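Lunch break post, typing fast, sorry. Been meaning to write this since May and every time I sit down somebody needs a pallet moved.

So. I work returns at Ludico. Toys, mostly, from nurseries and play centers and the rental boxes. Stuff comes back all mixed up and it has to be sorted before it can be checked and go out again. Balls, soft things, little figures, string, bits of who knows what. For years that was four hands and a tall stool. Mine and Nusrat's, mainly.

Now we have the arm.

I was against it. Put that on record. Oratile Radebe did the staff talk, with slides, and the word "redeploy" was in there 3 times and I went home and looked at job ads. There's one at Rurero I still have open in a tab. Pay was worse.

What it's like day to day though. The arm gets the mixed bin and we get everything else. Which is more than I thought. Somebody has to fill the bins, somebody has to set up the table, somebody has to stand there when it goes for a cloth and comes up with a cloth and half a toy's leg. Cloth is the worst. Balls it likes. Anything floppy, you hear it stop and think, and then you hear Nusrat say a word I won't put on here.

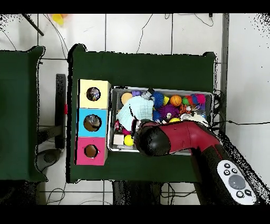
The sorting table. Arm reaching into the mixed bin, pink, blue and yellow boxes to the left.

Things that changed, in no order:

My wrists. Better. Two years of tape on the right one and I haven't bought a roll in ages.

Talking. Less of it. When you sort by hand across from someone you talk the whole shift, you know about thier sister's kitchen and everything. Now one of us is at the table and the other one's over at packing and we wave. I didn't see that coming and it wasn't in the slides.

The count. We used to go by the bin, done is done. Now there's a number on the wall screen, and the number wants to be 2000 items a shift. Some 100 of those get kicked back to us as "unsure" and we do them by hand anyway. Jamila Nanayakkara (shift lead, fair person, bad tea) says the number is for the machine and not for us. OK. But it's us standing under it.

The new job. I'm an "operator" now. Got a half day of training from a guy at Skoldale, mostly where the stop button is and don't lean in. Nusrat got the same half day. Same pay as before, both of us. I asked. Rezaul Sultana asked too, louder, and he's now on some kind of working group about grades. We'll see. If operator is a real job it should have a real grade, that's my whole opinion.

And Benedita Pinheiro didn't stay. She did nights, eleven years I think, and when nights got cut down she took the money and went to her cousin's place, the Brandão bakery. Says she's fine. Says she sleeps. I miss her handwriting on the bin tags, everything is a printed sticker now and the stickers fall off.

So am I for it or against it, people keep asking me that, my brother in law mostly. Depends on the hour. At 7 in the morning with cold hands I'm for it. When the screen goes orange and three people come over to look at me like I broke it, against.

One more thing and then I have to go. Last week a bin came in with one of those long soft snake things in it and the arm tried for it, let go, tried again, let go. Nusrat reached for the stop and then just stood and watched with her arms folded. Fourth time it got it. She said "well, that's how long it took you." Which is true, my first week I was terible.

OK break's over. Will do the post about the locker room next, I know, I promised.

Recent posts
- The new shoes, a complaint
- Bus times changed again
- Soup for a thermos (3 ways)
- What I bring to a double shift

Last updated: May

Contact | Copyright, all posts mine, ask first | Back to top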